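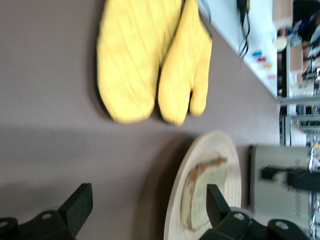
Marites Cabrera asked after the last lecture why we don't just write the motion down as a list of positions and play it back. For one slice on one plate, she said, a list would be less work than an afternoon of demonstrations.

She is right for one slice on one plate. Move the plate a little and the list fails, and the robot has no way to know that it failed. Demonstrations are worth the trouble when the object, its place or its shape changes from one try to the next. Bread changes a lot. Slices differ in thickness, the crust is stiffer than the crumb, and a grip that holds the crust can tear the middle.

## Unit 4: Collecting demonstrations

**Reading:** Tessier's notes on teleoperation, sections 1 and 2. Bring a printed copy to the lab.

### Two ways to show a task

**By hand (kinesthetic teaching).** The arm is put in a mode where its motors only hold up its own weight. You take hold of it and guide it through the task. You feel contact directly, so pressing and sliding are easier to show. On the other hand, your arms and body get into the outside camera views, and the robot won't see them there when it runs alone. Opening and closing the gripper while you steer takes a second hand or a button.

**By remote control (teleoperation).** You move a leader arm or a handheld controller and the robot follows. The cameras stay clear of your hands. You lose most of the feel. New operators tend to close too hard and come down too fast.

We use remote control for the bread task and guiding by hand for the drawer task in Unit 5.

### What gets recorded

- joint positions
- gripper opening, both commanded and measured
- wrist camera and outside camera
- start and end marks, set by the operator

Commanded and measured opening are kept apart on purpose. When the fingers are closed on something, the two values differ, and that difference is often the only sign of a grip in the log.

The wrist camera moves with the hand, so the table may appear sideways in its view. Leave it as recorded. If you rotate the training images, you must rotate the live ones the same way, and last year one group forgot.

### What makes a demonstration usable

Work at a steady pace. Long pauses teach the policy to pause, and it may never start again. If you need to think, think before the start mark.

Keep to one strategy within a set. If Sorin grips a slice by the crust and Leonora slides a finger under it, the average of the two is a motion that does neither.

Vary the start. Shift the plate and turn the slice between tries. Leave other things on the table, such as oven mitts, and move them now and then, or the policy may use them as landmarks.

Keep some recoveries. A missed grip followed by a clean second try is useful. A dropped slice that ends the episode goes in the *failed* folder with a short note.

### From the Retthorpe set

The set has 222 episodes from 2 operators. We removed 21, almost all of them for late end marks. The operator had finished and the arm just sat there while the log kept running.

### Before the lab

1. Watch five episodes from each operator at normal speed.
2. Write down where each operator slows down.
3. Find one episode you would remove and say why.

Hand in items 2 and 3 on one page to Vilém Zelenák. Groups that still need a leader arm should sign up on the sheet by the door.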